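Drink can

A drink can is a sealed metal container for a single serving of a beverage. Most are made of aluminum, with steel still used in a few markets.
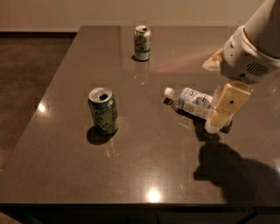
The body is drawn from one sheet, and the lid is added after filling. Early lids had a ring that pulled free - a common source of litter. Later lids use a tab that stays attached.

Storage

Unopened cans keep best in a cool, dry place. Carbonated drinks should not be frozen.

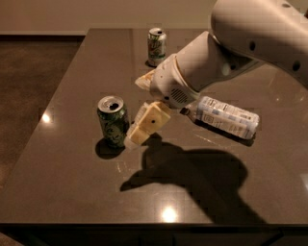

Recycling

Aluminum can be melted and reused many times. The Hukthorpe plant began taking cans in May 2021.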